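Pesora two-arm bench cell: what it cost us and what I would order again

Posted in May under Workshop equipment

We bought the Pesora cell through Grangate after pricing three others. It replaced a single arm from Lostent that had got too slow for the sorting trials we run. I hold the equipment budget, so this is mostly about money and planning. If you want control software compared line by line, Sewwandi Thambiah wrote up that side for our group and her notes are better than mine would be.

The base price covers two arms, the overhead mount, the tabletop and a pair of parallel grippers. It does not cover spare fingertips, extra cables, or anything for the arms to pick up. Put a separate line in the budget for all of that. I didn't, and had to move money across from training in the first quarter.
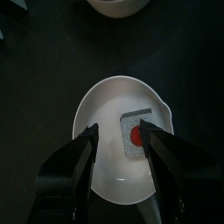

Fingertip pads are the running cost to watch. Grangate sells them in packs of 4 and they wear faster when most of the work is small, hard items. We order two packs at a time now to save on carriage. Šimek make a pad that fits the same mount for a bit less. We tried one set and it was fine, though the screws supplied were too short and we reused the old ones.

Measure the room before you sign. Our delivery crate was 102 cm wide and the door is 100, so it was unpacked in the corridor and carried through in pieces. The arms hang from above, and you need clear height over the mount to get at the bolts. The quote gave the footprint of the table only.

Props are cheap by comparison. We set aside £200 for toy food, crates, baskets and crockery and have spent more than half of it. Buy a mix of sizes. Tall items slow things down, as the arm has to reach over or behind them, and that's worth having in a trial.

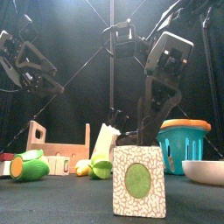
Setting up took Sewwandi and me two mornings. The manual is clear on wiring and poor on calibration. Grangate's support line answered each time I rang, but the calibration question had to go to Pesora and came back the following week.

Good: solid arms, quiet, grippers easy to strip and refit.

Less good: price of pads, thin manual, cable clips that work loose.

I would buy it again at the same price. I'd ask for the service plan to be quoted for two years at the start, as adding the second year later cost us extra.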